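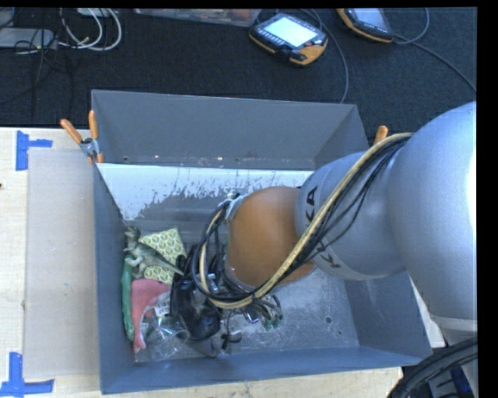
The planner was called Lalter, and at four in the morning it asked for more time.

I was alone in the laboratory in Sindusley, with a tea that I had forgotten to drink. The message on my screen was one line. "Grasp search: requesting 200 ms." It had always worked with 32. I had written that limit myself, in my first winter there, and I was a little proud of it.

I gave it the 200. Why not? The arm waited over the bin, then the log began to move. Lalter looked at the dinosaur and made 17 candidates, which was normal, and it gave a score to each one, and then it threw all of them away and began again.

I opened the code. I thought I would find a loop with a wrong condition, because I had made this kind of mistake before, in Brodemville, and it cost us a whole September. But the loop was correct. The cost function was correct too, except for one term at the end which I did not remember. It was short. It gave a penalty to any grasp which moved the objects under the target.

Somebody had written there a comment: "leave the others as they are."

I searched the history of the file. The term came from the old Hlongwane branch, which we merged when their office closed. I never met those people. I had only their code, with its long variable names and its careful spaces, and sometimes I felt that I knew them from it, as you know a neighbour by the sound of his steps.

The weight of the term was zero. It had been zero for years. In the evening I had cleaned the configuration file, and I had deleted the line that made it zero, as I believed it did nothing.

So it was my mistake. I moved the cursor to the place where the line should go back.

On the screen the second search came to its end. Lalter had one candidate now, high on the back of the dinosaur, with a slow path going straight up. I would not have chosen it. It was too careful, and the customer was paying us for speed.

I took my hand from the keyboard and I pressed the green button to allow the motion.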